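Handout 8: Recording demonstrations for the cloth task
Padilla project course, Drustadmont campus
Instructor: Parisa Shahbazi

Read this before your Thursday slot. It replaces the notes from the start of term, which still described joystick control.

The task

Each team teaches a policy to pick up a long cloth, stretch it between two grippers and put it down. The training data comes from you. You work at the table with a hand-held gripper in each hand, and the recording software logs jaw opening, gripper position and the head camera view. Each team needs 40 accepted demonstrations by the end of August.

Cloth is harder than the blocks you used in the first unit. A block has one position and one orientation. A cloth can bunch, fold over itself or hang over whatever is next to it, and two starts that look alike can go very differently. Your demonstrations should cover that range. Do not smooth the cloth flat before every take.

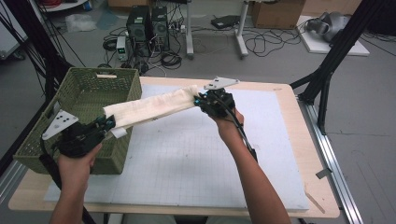

Keep both grippers inside the camera view for the whole take. If one leaves it for more than a moment, the position estimate drifts and the take will be rejected. Move at the speed you would use to fold a towel at home - slower is fine, jerky is not.

Watch the cables. They should run down along your arms and never cross over the work area. If a cable touches the cloth, stop and start again.

Close the jaws fully before you lift. A half-closed grip often holds for you and then slips when the robot copies it.

File names and storage

Name each take with your team name and a running number. Do not reuse the number of a rejected take. Upload to the Fonano folder, not to your own drive. A take longer than 900 frames will be cut by the import script, so trim the idle part at the beginning yourself.

The reference set from last year's Sovex team has 754 takes. You may look at it, but do not mix it into your training data for the first report.

For next session

Bring your log sheet with a short note on every rejected take: what went wrong, and at which step. One line each is enough. Questions go to Parisa Shahbazi during lab hours.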